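Who Answers the Applicants? A Look at Rejection Emails at Wokdale
Adhiambo Simiyu, project report, People and Work module

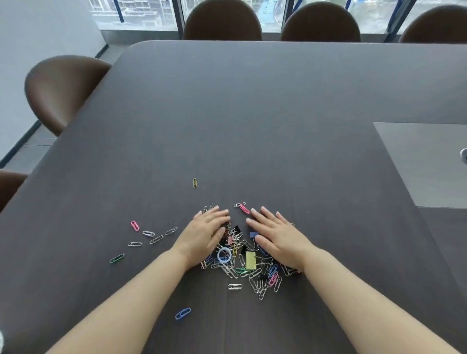
Why I picked this

Last February I applied for a part-time job, got a very cheerful "thanks for applying!" message, and then heard nothing. Ever. So when we had to choose a hiring topic, I knew mine right away: how long do people wait to hear no, and does the wording matter?

Wokdale (a garden supply company with a big warehouse in Skastgate) let me look at their applicant records with all the names taken out. Huge thanks to them, because two other places turned me down before I'd finished explaining.

What I had to work with

The file had 3,689 applications in it, which sounded great until I opened it. A lot of rows were the same person applying for the same job twice, and some had no closing date at all. I cleaned it up in a spreadsheet (slowly, with a lot of snacks) and then pulled a random sample of 600 applications that ended in a no. For each one I noted the job type, the stage the person reached, and how many days passed between their last contact and the rejection email.

I also read every email template they use. There are nine. Four of them are almost the same message with a different greeting, and one still mentions a job fair that was over long before I showed up.

What I found

Of the 600 people in my sample, 385 got a rejection email. The rest have no message logged, so as far as I can tell they were left hanging, although a recruiter might have phoned and not written it down. I asked, and the recruiters said yes, that happens, mostly with people who came in for an interview.

Warehouse applicants heard back fastest. Wokdale hires for those jobs in batches and closes the whole batch at once, so everybody gets their email on the same afternoon. Office jobs were much slower! Those get closed one at a time by the hiring manager, and if the manager forgets, the applicant just sits there marked "in review."

The templates

I showed the templates to classmates and asked which they'd mind least. The favorite was the shortest one, which says no in the first sentence. The least popular was a long one from Kimaro, the agency that used to handle their hiring, where you have to get through two paragraphs about company values before you find out.

What went wrong

My big mistake was waiting too long to ask what "withdrawn" meant. I had counted those as rejections and had to redo a whole table. I also wish I'd asked Stiltia, who make the applicant software, whether the dates are stamped automatically or typed in. I emailed them and I'm still waiting for an answer.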